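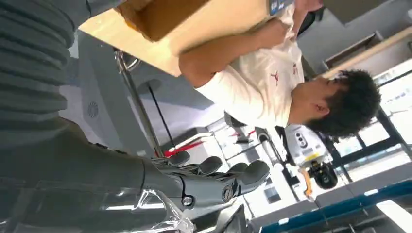 Datasets > Home care > Nebulisers

Grostimia nebuliser run times, README

Print this page | E-mail this page

Last updated: July 2025

This table contains 1,481 treatment sessions with the Medina table-top nebuliser, recorded at home by patients of the Carkcombe clinic. One row is one session. The data were cleaned in Testov and the original paper diaries are kept there.

Columns

session_id: number given by us, without meaning
unit: code of the nebuliser
cup_ml: filling of the medicine cup, in millilitres
run_min: minutes until the cup began to sputter
mask: adult, child or mouthpiece
filter_age: days after the last change of filter, as told by the patient

Known problems

In 262 rows filter_age is empty. Please do not replace it with zero, it means that the patient did not remember. Sessions longer than 20 minutes were kept, although many of them are probably pauses for a telephone call.
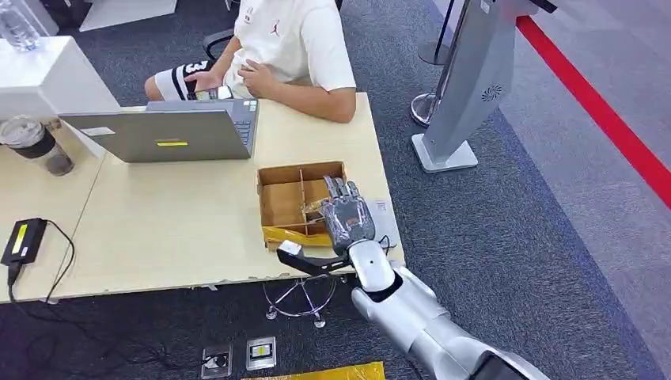 Spare cups and mouthpieces should be kept apart by unit, as the wear of the cup changes run_min more than we expected. A shallow cardboard box with partitions, like the one on the desk, is enough for this, with one unit code for each compartment. In the first months we did not do so, and for 859 rows the cup cannot be linked to its unit with certainty. They have the value "u" in the column cup_link.

Use

Free for teaching and research. Please cite as Grostimia, version 2. The February version had wrong mask codes and should be deleted.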